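4. Setting up your Prilow label printer for laundry and fabric tags

Read this section before you load the fabric tape. The leaflet in the box says you can be printing in two minutes. You can, if you don't mind doing it all again.

4.1 Loading the tape

1. Switch the printer off at the wall. The button on the front only puts it to sleep.
2. Open the rear door and take out the paper cassette that came with it.
3. Pull 63 mm of fabric tape from the new cassette and check that the edge is straight. Trim it if it isn't.
4. Press the cassette down until both corners click. One click is not enough, whatever the picture on the lid suggests.
5. Close the door and switch on. The screen should show FABRIC. If it shows PAPER, go back to step 2.

Note: Cassettes sold under the Nemine name fit the slot and cost less. We have had mixed results with them. Rosemarie Kasten got 248 tags out of one before it jammed, and the next one jammed on the first.

4.2 Choosing a text size

The printer offers nine sizes. Three of them are of any use on cloth. Sizes 1 to 3 fill in and become a smudge, and sizes 7 to 9 leave room for four letters, so stay with 4, 5 or 6. The "smart fit" setting claims to choose for you. It tends to choose 3. 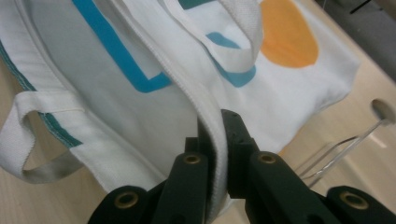

Keep the wording short. A surname and a phone number will do for most things, and a surname alone for socks. Borders and little pictures are on the menu, but they use up tape and the thin lines are the first part to fade.

4.3 Ironing the tag on

1. Heat the iron with the steam off.
2. Lay the tag face up on a flat, dry piece of cloth, away from seams and any printed design.
3. Cover it with baking paper.
4. Press down hard for 20 seconds. Do not slide the iron.
5. Leave it until it is quite cold, then try to lift a corner with your fingernail. If it lifts, repeat from step 3.

CAUTION: Do not iron tags on to nylon or anything with a waterproof coating. The box says "all fabrics". It is wrong.

CAUTION: The cutter blade is exposed when the rear door is open. Keep fingers and small children away from it.

4.4 How long tags last

The maker promises 200 washes. Thijs Kuipers has been keeping count on his own tea towels and is nowhere near that yet, so we can't say either way. At 40 degrees they hold up well enough. At 60 the corners start to go - round them off with scissors before ironing and they last longer.

The Lilero app is optional. It wants an account and does nothing you can't do from the keypad, apart from saving old labels.

Petchrat Home Guides | Questions: use the contact form | Updated October 4, 2025 | Back to top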